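Bench Notes: Tips for Building a Small Arm at Home

These are the notes I keep taped inside the door of the parts cabinet at the Layug shared shop, typed up for people who want to build or tune a small robot arm without a real lab. Most of it applies to a spare room too. Add your own at the bottom of the paper copy and I will copy them in when I get a chance.

Surface

Start with what the arm is standing over. A bare slick table lets every part slide when a finger touches it. Carpet, felt or a thin mat holds things where you put them. Cut the pieces square and butt them tight, and put tape on the underside only. Tape on top lifts at the corner within a week and the fingers will find it.

Use more than one texture if you have scraps. If the arm can pick up from a hard panel and set down on carpet, it will do most things you ask of it around the house.

Mark your home position on the table with a paint pen. Pencil rubs off.

Cables

Cable trouble has cost us more evenings than code has. Run the cable the long way and let it hang in a curve. A cable pulled straight will tug on something at full reach, and the arm will miss by the width of a finger and you will blame the software.

Clip the cable before you clip the power supply. Put the first clip close to where the cable leaves the table, then move the arm by hand through its whole travel with the power off. Watch the slack. Only then place the second clip.

Never use zip ties for this. Hook and loop strap costs a little more and you will undo it twenty times.

Wrist camera

Virgilio Tiongson printed our camera mount and it has held up well. Set the tilt so the fingertips show along the bottom of the view. If you can't see the fingers, you can't tell whether a missed grab was high or short.

Two views from the wrist:

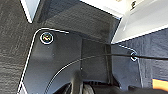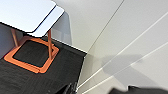

Lock the focus by hand. Auto focus hunts every time the fingers move, and the picture goes soft right when you need it. Set it for the distance where the fingers close and leave it there. Then write the setting on the mount, as it will get bumped.

Keep an eye on shadows. One lamp straight overhead puts the gripper's own shadow on the part you are reaching for. Two cheap lamps, one on each side and aimed at the ceiling, work better than one good one. Close the blinds if you are going to compare runs from the afternoon with runs from the evening.

Fingers

Buy or print spare fingertips before you need them. Ours came from Festetti in a bag of 5 and we are on the last pair. Black ones are fine for gripping but vanish against a dark mat on screen, so a dab of light paint on each tip helps.

Check the screws after the first hour of running and again every time you change the tips. A drop of removable thread locker is enough. Don't use the permanent kind on small screws in plastic — you will strip the heads getting them out.

Close the fingers slowly. I cap the motor at 300 on our controller while testing and only raise it after a clean evening. The scale on yours may be different, so start low and work up.

Software and saved runs

Name your files so a tired person can read them. Arm, task, run number. Rommel Umali set up the folder on the shop machine, which is called Plista, and we are up to run 2446. Don't reuse a number when a run goes bad. Keep the bad run and add one line of text saying what you saw.

Copy the folder to a second drive before you update anything. We lost most of August by skipping this.

Power and safety

Put the cutoff switch where your free hand rests. Ours was on the far side of the table for a month and I had to reach past the arm to hit it. Dumb.

Use a supply with room to spare. The Flesitz board resets when the voltage dips, and from across the room it looks just like a loose cable. Check the supply first.

Tie back long hair, take off lanyards, and keep drinks on the other bench.

Cleaning up

Vacuum the carpet pieces with the arm parked and the power off. Fuzz gets into the finger joints. A dry toothbrush clears it, and canned air mostly pushes it deeper.

Wipe the lens with a clean cloth before each session. Park the arm at home, switch off at the wall, and sign the sheet.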